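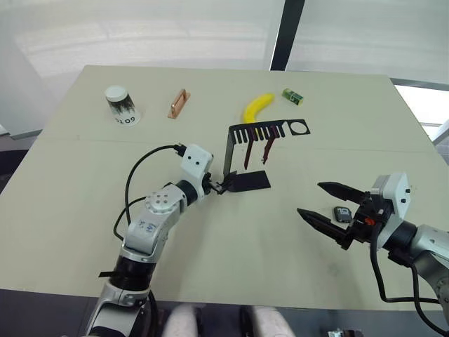

The black metal rack on the long table, with two thin red pieces hanging from its slots. Behind it, an upturned paper cup.

Small rack draws a crowd at the Limari bench evening

11 February 2019

If you have ever spent a good part of a Saturday hunting for the one thing you had in your hand a minute ago (and who among us hasn't!), you would have felt very much at home at the Limari workshop last week, where the bench evening was given over entirely to the matter of where to put small things so that you can find them again.

The bench evenings have been running since October, and they usually wander across a few subjects before the coffee runs out. This one stuck to its theme. Morena Galli, who plans the program, had asked everyone to bring along a holder, stand, tray or rack they had made or cut themselves, and 18 people turned up, several of them carrying more than one. There were tea tins with holes punched in the lids, a wine cork board, and a very handsome drawer insert that Guido Sala had made for his late father's drafting tools and was a little shy about showing.

The piece that got people out of their chairs, though, was one of the plainest. It is a black metal rack, laser cut, with a flat rectangular base, one narrow leg going up from the left side of it, and a plate across the top. Most of that top plate is cut into slots like the teeth of a comb, and thin things simply hang down through them. At the right end the plate squares off and there is a single round hole.

Radomír Kováčik drew it over the winter holidays and had it cut at Rivadeneira, the metal shop across the canal, where he says they were very patient with him. He went through 4 cardboard versions at his kitchen table before he sent off a drawing, and he brought two of the cardboard ones along in a shopping bag so that people could see where he had gone wrong. In the first, the slots were so close together that taking one thing out meant taking out its neighbor as well. In the second, the leg stood in the middle, and he kept knocking it with his knuckles every time he reached underneath.

"With the leg over on one side, you can come in from the other side with your whole hand," he told the group. "I should have seen that on day one, but I had to bump into it for a week first."

There was plenty of friendly argument after that, as there always is. Henryk Zieliński, who repaired clocks for most of his working life and still keeps a bench at home, wondered whether a top plate so far out from its leg might want a heavier base once all the slots were in use. Radomír allowed that it might, and said he would try a thicker base before he tried a wider one, as he hasn't much table to spare. Henryk also made the case for giving each slot its own regular tenant, and never letting a visitor borrow it, which is how he kept 13 screwdrivers in order for years in a shop hardly bigger than a pantry. Somebody asked what the round hole was for, and that set off a whole conversation by itself. Radomír meant it for a brush with a fat handle. Morena thought it would suit a small funnel, and Guido would like to see a second one, a size larger.

Settimio Cirillo, whose own rack is made of bent wire and has been in service since his children were in school, gave the gathering its most practical tip of the night. Before cutting anything, he said, lay out everything you mean to hang, go and do something else, and come back the next day to see what you haven't touched. He has talked himself out of several large projects this way and is very glad of the shelf space.

By the end of the evening the coffee was gone, the almond cake from Sultine was down to crumbs, and the long table had collected the usual drift of cups and odds and ends that comes with a good talk. Radomír has promised to leave a copy of his drawing in the blue folder by the workshop door, with the slot spacing marked in pencil, and anyone who wants to take it to a cutting shop is welcome to do so.

The next bench evening will be about glue, and in particular about what to do with a tube of it after the cap has stuck. Doors open at the usual hour, and there is room at the table for newcomers. Please bring your own apron if you have one, and leave a note for Morena at the front desk if you would like to show something.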